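Slow down and stay put: the case for fewer stops in a motorhome

2025-01-04

Most touring plans I read have too many stops in them. I include my own from the first few years. We would leave in March with a route drawn up over the winter and a different overnight spot for nearly every date, and we would come home having seen a great many lay-bys.

I think people who travel by van or trailer should stop less often and stay longer when they do.
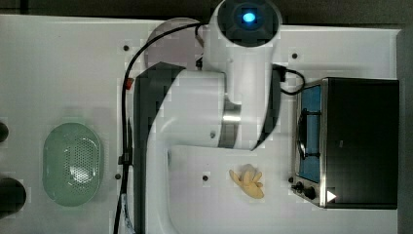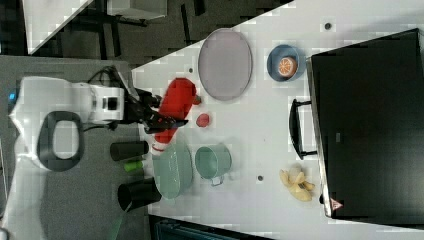

White robot arm at a white work table, two views

The usual argument against this is that the whole point of a motorhome is that it moves. If you wanted to sit still you could have rented a cottage and saved yourself the trouble of emptying a waste tank. I understand that. But the ability to move is worth having even when you don't use it. Knowing I can leave a noisy pitch in ten minutes makes it easier to put up with it for one more night, and often by morning the noise has gone.

There is also the cost. Our van is heavy and it drinks diesel, and a day of 200 miles is a day I feel in my wallet and in my lower back. Add the tolls, the coffee and the sandwich bought because the bread was in a locker behind the chairs, and a driving day costs us a good deal more than a still one. On a long trip that decides whether you come home early.

The bigger cost is attention. On a driving day I notice the road, the mirrors, the height of bridges and the fuel gauge. When we arrive I notice whether the ground is level. By the time the steps are down and the gas is on, the afternoon has gone, and the place we drove to see is a dark shape outside the window. Then we leave after breakfast.

Last year we stopped at Nimmont, meaning to use it as a halfway point. It is a plain site, a gravel field with a tap and a row of poplars, and there is nothing there that would get it into a guidebook. We had a slow leak at the water pump and had to wait for a part. We stayed up to 10 nights in the end, depending on whether you count the one we spent parked outside the workshop.

By the third day I had stopped looking at the map. I knew which end of the field got the early sun and what time the baker's van came through. We walked to Holanda along the river, which I had marked down as a place to drive past, and found a decent market and a very good second-hand bookshop. I remember more of that stretch than of the fortnight on either side of it.

I can hear the objection that this only works for people with time. Someone with two weeks off a year may well feel that sitting in one field is a waste. I would say the opposite, and say it more firmly. If you only have two weeks, every driving day is a large slice of them. Pick two places, put one drive between them, and leave the rest of the coast for another year. It will still be there.

There are fair limits to all this. Some sites don't want you for more than a couple of nights, and free spots often have a time limit that ought to be respected. Erkier used to let vans stay by the lake for as long as they liked, and it went the way these things go – awnings out, generators running, washing lines between the trees – and now there is a height barrier. Staying longer means staying tidily, and moving on when the sign says so. A paid site is the better choice for a long stop, and I don't begrudge the fee.

Tanks and batteries set a limit too. We can manage several days without hook-up if we are careful, fewer if it is grey and the panel isn't doing much. I don't see that as a reason to move the whole trip along. A short run to fill up and back again is a small errand, and you can buy milk on the way.

What I do now is plan the first stop and the last one and leave the middle loose. The list of places in between is in pencil, and I expect to miss half of it. We missed Doltik last year and the year before that. People keep telling me it is lovely. I have it down for this March, with no date beside it, and if the gravel field is open on the way we may not get that far.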